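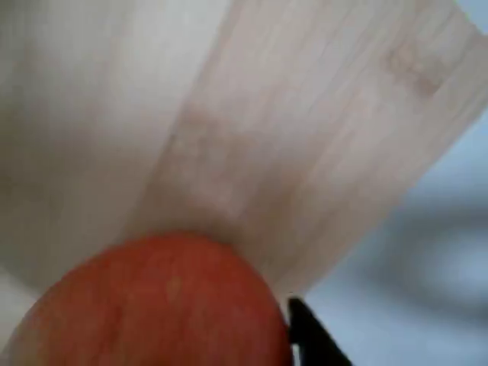

4. Living with the Dirndale kit

Okay, so this is the part of the paper where I stop quoting the spec sheet and tell you what the kit was like to use. The Dirndale pick-and-place kit from Vikach costs $2,192 with the two-finger gripper, the wrist camera mount and a year of software updates. We paid the list price, and Vikach had no say in what we wrote (they did answer our emails, usually the same day, which I loved!).

Setup took me one long afternoon in April. The mounting went fine, but I lost most of an hour to the calibration wizard, which kept sending me back to step 8 until I restarted the whole program. After that I never saw the problem again. Our older Landa kit needed a recalibration every time someone leaned on the table, so I was pretty happy.

For the food tests we stuck with plain kitchen stuff. Figure 2 shows the layout for the apple task: one apple on a small wooden cutting board, set on a pale tabletop with lots of open space, and the gripper coming in from the side. I like this task because an apple is round and a bit slippery, and the stem makes every one different. The board adds a small step up from the table too, so a sloppy height estimate shows up fast.

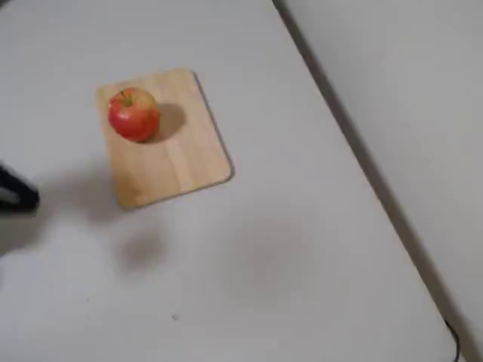 Dymphna Madigan
Lead author and hardware tester

Figure 2. Apple on cutting board, with the gripper at the left.

We ran 70 trials of this task on the stock grip settings, and I counted a trial as good only if the apple was lifted and set back on the board without a drop. The kit got 61 of them. Most of the misses came from fingers closing too high on the fruit, and Caoimhe Carroll, who went through the logs with me, found that lowering the approach height in the settings menu helped a lot. We didn't rerun the full set after that change, so please don't read the score as the best the kit can do!

My one real gripe is the force setting. You get 4 levels and no numbers, and for soft fruit I'd gladly trade the pretty slider for a box I can type in. The Amarasinghe controller we review in Section 5 does let you type a value, but its manual is a lot harder going.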